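Inspection date: 05/07/2018
Site: Hendomness, small cell
Equipment: Toria arm, with Nusent ribbed fingers under comparison against the flat-pad set
Controller: Murthy, supplied configuration
Form: gripper comparison, safety and condition checklist, with comments

This form is to be completed before any comparative trial is signed off. Items marked **C** carry a comment beneath the table. Items marked **H** are held over and must be closed before the arm is run above reduced speed.

## Part 1. Cell and guarding

| Item | Check | Result |
|---|---|---|
| 1.1 | Emergency stop within reach of the operator's chair | Pass |
| 1.2 | Emergency stop tested with the arm in motion | Pass |
| 1.3 | Reach boundary marked on the floor | C |
| 1.4 | Wrist cabling clear of all joints through full travel | C |
| 1.5 | Supply lead secured and out of the walkway | Pass |

**1.3** The boundary was set out for the shorter flat-pad fingers. The ribbed fingers extend the reach, and the marking should be moved outwards by 45 mm on the operator's side. Temporary tape is acceptable until December.

**1.4** No contact was found during slow travel. Contact at full speed has not been examined. The cable ties at the second joint are to be replaced with the reusable type so that the fingers can be exchanged without cutting.

## Part 2. Rigid objects

The rigid series uses smooth plastic containers, presented upright. Each container is approached slowly, gripped, lifted, held and set down. The operator keeps one hand on the stop throughout. The closing force is left at the controller setting of 5 for both sets of fingers, so that the results may be compared directly.

| Item | Check | Result |
|---|---|---|
| 2.1 | Fingers free of cracks at the root | Pass |
| 2.2 | Fixings tight, marked with paint | Pass |
| 2.3 | Object held without slip for the full hold period | C |
| 2.4 | Object released cleanly on command | Pass |
| 2.5 | Object unmarked after release | Pass |

**2.3** Glossy cylindrical containers are the least favourable case for the ribbed fingers, and particular attention is to be given to the height of the grip. A grip on the body of the container is to be preferred to one on the lid, which may turn or lift under load.

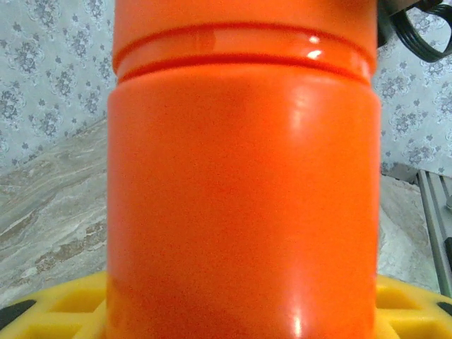 Comment received from the Murthy side: the closing force ought not to be kept equal between the two sets. The flat pads were designed for a higher setting, and a fair comparison would run each set at its own recommended value and report both. The present method, in their view, favours the ribbed fingers on soft objects and says little about rigid ones.

The inspector's response is that the point is accepted in part. The equal-force series will stand, as it answers the question that was put. A second series at the recommended values is to be added, and the two are to be reported in separate columns -- they must not be averaged.

## Part 3. Soft objects

Foam objects are included because they show at once whether a finger bends to the object or merely presses into it. The same approach, lift and hold are used. Objects are to be inspected for tears after each group of lifts and withdrawn when the surface is broken.

| Item | Check | Result |
|---|---|---|
| 3.1 | Foam objects free of existing damage | Pass |
| 3.2 | All fingers meet the object at the same moment | C |
| 3.3 | Pinch points between finger and bracket identified | C |
| 3.4 | Wrist camera view sufficient to judge contact | H |

**3.2** The left finger reached the object ahead of the others in several lifts. This may be a matter of centring and is not yet recorded as a fault. Repeat after re-zeroing the wrist.

**3.3** The openings in the fingers are large enough to admit a fingertip. Hands are to be kept away from the gripper at all times when the drive is live, including while an object is being placed for the next lift.

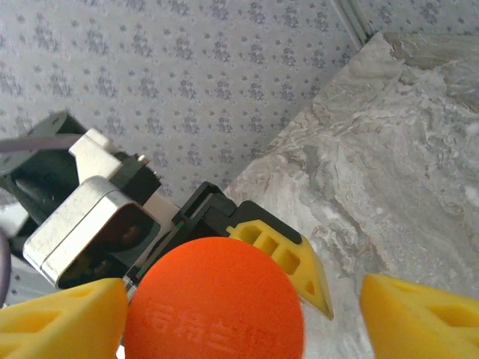 *Wrist camera view, soft series: orange foam ball at the yellow fingers.*

**3.4** Held over. The wrist view is useful for judging contact at the sides, but the lower part of an object can fall outside it. A second fixed camera is to be tried at table height before the item is closed.

## Part 4. Records

| Item | Check | Result |
|---|---|---|
| 4.1 | Lift count entered for each set of fingers | Pass |
| 4.2 | Controller log saved and named by series | C |
| 4.3 | Spare fingers held on site | Pass |

**4.1** Ribbed fingers, 1,110 lifts. Flat pads, 508 lifts. The difference is to be made up before wear is compared.

**4.2** Two logs from the rigid series carried the same name. They have been separated by time of saving. Operators are asked to enter the series letter first.

## Outcome

Passed for continued trial at reduced speed. Items 1.3 and 3.4 remain open. The flat pads are to be refitted for the next session and Part 1 repeated in full after the change.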